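Jakier Desktop 3D Printer - User Manual
Section 4: Loading Filament and Leveling the Build Plate

Read this section before the first print and again after any change of nozzle. It applies to the single-extruder kit with the Drosmont control board. Owners of the Dal Bello conversion kit should follow the leveling steps on their own supplement sheet and return here at 4.3.
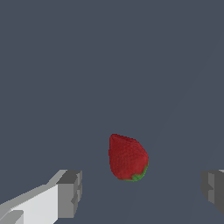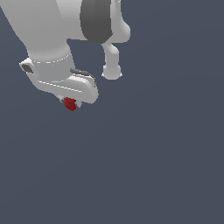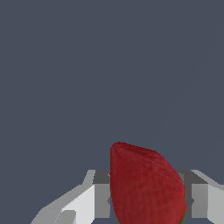

4.1 Before you start

Place the printer on a flat, stable surface with 400 mm of free space behind it for the spool holder and the cable loop. Check that the four transport clips have been removed from the frame rails. A clip left in place will stall the Y motor on the first homing move.

You will need:
- the 2 mm hex key from the tool bag
- the leveling card
- side cutters
- one spool of filament, 1.75 mm

CAUTION: The nozzle and heater block can cause burns. Do not touch either one while the display shows the heater symbol. The symbol stays on until the block has cooled below 50°C.

4.2 Leveling the build plate

1. Turn the printer on with the switch at the rear. Wait for the main menu.

2. Select Prepare, then Home All. The print head moves to the front left corner and the plate rises to the end stop.

3. Select Prepare, then Motors Off. The head can now be moved by hand. Move it slowly. Fast movement feeds current back into the board and may reset the display.

4. Slide the head over the front left leveling screw. Place the leveling card between the nozzle and the plate.

5. Turn the screw with the hex key until the card moves with light drag. Clockwise lowers the plate, counterclockwise raises it.

6. Repeat steps 4 and 5 at the other three corners.

7. Go around all corners a second time. Adjusting one corner changes the height of the others.

Note: If a screw reaches the end of its travel before the card drags, set all screws back to the middle position and adjust the Z end stop (see 3.6).

4.3 Loading filament

1. Hang the spool so that the filament unwinds from the bottom, toward the printer.

2. Cut the end of the filament at an angle. Straighten the last few centimeters between your fingers.

3. Select Filament, then Load. Choose the material. For PLA the heater is set to 210°C.

4. Wait for the beep. Press the extruder lever and push the filament in until you feel it stop against the nozzle.

5. Release the lever and press the control knob. The motor feeds filament until a thin, even strand leaves the nozzle. If the color is still mixed with the last material, press the knob again.

6. Remove the strand with the side cutters.

CAUTION: Do not set the heater above 300°C. The thermal fuse opens above this value and must be replaced by a service center.

4.4 Test print

Open the file kulum_test from the memory card. It prints one flat square at each corner of the plate. The lines should touch with no gaps and should not be scraped thin - if one square differs from the rest, correct that corner only and print the file again.

If the display shows error 1548 during the test, the filament sensor has lost its signal. Press the sensor plug firmly into the board and restart the printer. If the error returns, remove the filament, blow out the sensor slot with dry air and repeat 4.3 from step 2.

Manual text: Brittany Wong. Revised August.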